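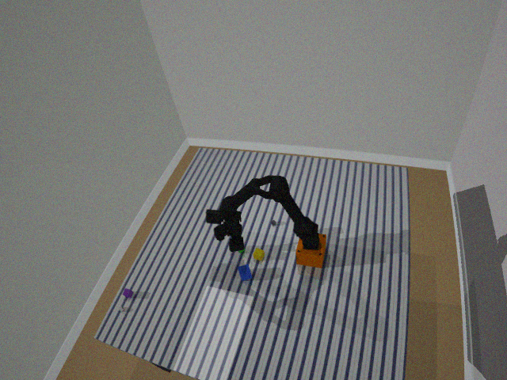 Finds processing notebook, Nenby site, February. Entry by N. Osagie.

Trench 2, context 54 (ditch fill, lower). Washing finished 11:20. Total for the context is 259 sherds, up from the count on the field sheet because two bags had been logged under 45. Transposed digits, Efe's handwriting. Bag labels corrected, field sheet initialed, old number left legible.

Fabric sort: 72 sherds gray sandy ware, mostly body. Remainder is shell-tempered and soft. Do not scrub these. Uchenna lost surface on three yesterday with the stiff brush, so we are on sponges until the context is done.

Rims: two join across a fresh break. Not glued. Bagged together with a note for Ikechukwu, who wants to draw the profile first.

Drying racks: tray 6 still damp at 15:00, left out overnight. Bone from the same fill is in tray 7 and should stay out of the sun from the east window.

Sieving: 100 percent of the sample from the base of the ditch went through the 4 mm mesh. Residue is charcoal, snail, one possible hammerscale flake. Magnet check still to do. Flot has gone to Noel at Ilville.

Scale 2 reads 3 g heavy against the check weight. Weights for bags 1 to 9 need redoing on scale 1. Bags 10 onward are fine.

To order: 5 x 7 grip bags, waterproof labels, one soft brush.

Open question for Noel: does 54 cut 51, or is it the same fill? Section drawing shows no line between them, context sheet says cut.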